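After the last fitting
April 25, 2025

The woman who runs Grustora did not plan to own a leather and sheepskin workshop. She started there on the front counter, writing repair tickets for the man who had opened it, and she stayed because the job kept changing.

"I was hired for the summer," she says. "He needed someone who could read his handwriting and answer the phone. By the fall I was taking apart coat linings at the back table and somebody else was answering the phone."

The shop is on the ground floor of a brick building two blocks up from the harbour. There is a counter, a rack of finished work waiting for pickup, and a fitting area with a three-way mirror that came out of a department store. The workroom takes up the rest. She asked that her name be left out of this piece, as she did when the local paper wrote about the street, and said customers who need her already know who she is.

Most of what comes through the door is alteration and repair. People bring in shearling coats that belonged to a parent, motorcycle jackets with a blown zipper, gloves, the occasional saddle pad. New work makes up the smaller share of the year, mostly coats cut to measure and a line of mitts that sells steadily from October on.

"People think the coats keep us open," she says. "The coats are nice. Zippers keep us open."

She bought the business 15 years ago, when the founder's hands got too stiff for close stitching. He offered it to her over lunch and named a price. She took a week, talked to the credit union, and came back with a lower one. They settled between the two. He stayed on for a year afterward to teach her pattern drafting, which she had only ever watched him do.

"He drafted everything on brown paper and he didn't write the measurements down. He'd draw the line and that was the sleeve. I had to stop him and put a ruler on it. He found that very irritating."

Those drafts are still in use, redrawn on card and hung from hooks along the back wall. She has added her own over the years. A shoulder that suited customers in the founder's day is too narrow for a lot of people now, she says, and the armholes were cut high for men who wore a thin shirt underneath. Her customers want to put a sweater under a coat.

Her skins come from two suppliers. Dirkow has sold the shop sheepskin since before she arrived, and Sârbu, a smaller tannery, supplies the finer leather she uses for glove palms and collar facings. She buys in person when she can. Colour is the main reason. Two skins from the same batch can look alike under the tannery lights and different in the shop window, and a customer who is paying for a full-length coat will see it.

"I lay them all out and walk away from them. Then I come back and see which one bothers me."

A full-length shearling starts at a little over $2,000, with two fittings included. The first is done in canvas. She will not cut skin until the customer has sat down, driven a car and reached for something on a high shelf while wearing the canvas, and she has turned away orders from people who wanted to skip that step.

"You can let out a wool coat. You can't let out a hole. Once the needle has gone through, the mark's there for good, so we get it right in the cheap stuff first."

She is blunt about storage, which is the subject she gets the most calls about and the one where she sees the most damage. Plastic dry-cleaning bags are the worst of it. A coat that has been in one for several summers will often come out with the leather gone stiff along the shoulders. She tells people to use a cotton sheet, a wide hanger and a closet on an inside wall, and to leave space on both sides. Cedar is fine, but she does not think it does as much as people hope.

The shop offers its own cold storage from May through September. The room holds 510 garments and has been full for the past few seasons. Coats are checked in with a tag through the hanging loop, inspected for moth and loose seams, and brushed before they go in. July is when she does the repairs on them, with the customer's approval by phone, as the counter is quiet then and the workroom is cooler than the street.

"If you want it in November, bring it to me in the spring," she says. "Everybody brings it to me in November."

Rush work was a problem for years. She used to accept it and charge extra, and found that she was spending the evenings of the first cold snap relining coats for people who did not come to get them until January. She stopped taking it. A few customers went elsewhere and most of them came back.

She has also changed how she quotes. The founder gave a figure at the counter and stuck to it, even when a lining came out and there was a torn skin behind it. She gives a range, opens the garment, and calls before going further. If the customer decides against it, the lining goes back in at no charge.
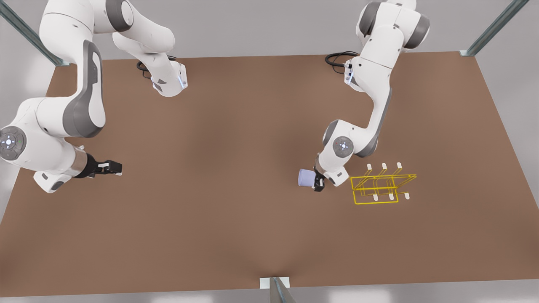
Hiring has been harder than finding customers. The fashion programs teach cloth, and a person who sews cloth well can be thrown by leather for the first several months. She looks for people who have worked with their hands in some other line. Her current cutter came from upholstery. The woman who does most of the glove work used to repair sails.

"I give them a scrap and a skiving knife and I go and make tea. If they've still got the scrap in their hand when I come back, and they've ruined it and asked for another one, that's a good sign."

Training takes her own time, and she says she underestimated that when she took over. In the first years she did the cutting, the books and the counter, and taught in whatever was left. A bookkeeper now comes in twice a month. The counter is shared, so that everyone in the workroom spends part of the week talking to the people whose coats they are fixing. One of the stitchers disliked the arrangement at first and now asks for the Saturday shift.

The building changed hands last year, and for a while she thought about moving. She looked at a unit in the Clunow, the old warehouse by the rail line that has been divided up for small businesses. The rent was lower and the loading door would have been useful. It had no street window, though, and the storage room would have had to be built from nothing. The new landlord offered her a longer lease and agreed to fix the back steps. She signed.

The back steps have been fixed. The front awning is next.

Asked whether she would like the shop to be larger, she says she wouldn't. She would like one more person in the workroom, someone who could learn to cut, and a second walking-foot machine so that the big one isn't always threaded in the wrong colour. She has had offers to supply mitts to gift stores and has said yes to one of them, in small numbers, on the condition that the store sends repairs back to her.

The founder still comes by. He is particular about collars and will turn one up on the rack to look at the underside. She says he has found something to correct on most visits, and that he was right about the last one, a facing that had been trimmed too close at the point.

"I unpicked it after he left," she says. "I told him on the phone that I'd looked at it and I'd see."

The shop is open Tuesday to Saturday. Spring storage intake has started, and garments can be dropped off without an appointment.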